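Bunwood Divided Mailer, Brown Corrugated

Sold by Sanberg. Shipped flat. 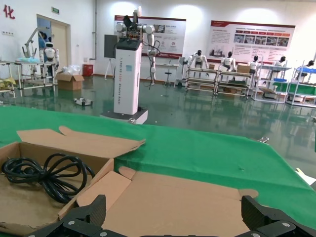 The Divided Mailer is a one-piece corrugated box with an internal compartment wall, intended for small equipment that travels with its own cable. Cables go in the left compartment and the device in the right. A power lead with a thick plug should be coiled before it goes in - a tight bend next to the plug wears the jacket over time.

Shared 60 times

Closure is by folding flaps and a rounded tab. No tape is needed for storage. For shipping, run one strip of tape over the tab and down the front panel. The flaps crease along the score line on first opening and will not lie fully flat afterward. Creasing does not affect the closure, but a torn flap edge does, and the box should then be kept for shelf use only.

Specifications

Material: brown corrugated cardboard, single wall
Empty weight: 425 g
Compartments: 2
Finish: uncoated, unprinted
Assembly: by hand, no glue

Packing notes

Open the box on a covered table. Cloth keeps the outer panels from scuffing, but shake it out first, as grit gets into the flutes. Fold all flaps outward before loading. Put the cable in first, plug end toward the outer wall, then the device. Clips and other small metal parts go in a bag, never in with the cable.

Compatible inserts

The Hukier foam pad fits the right compartment without trimming. The Ledesma pad is slightly deeper and has to be cut down at the top edge. Neither is included.

Page updated 8 Jul 2023. Replaces the March sheet, which gave the empty weight without the divider.

1,281 views
2 comments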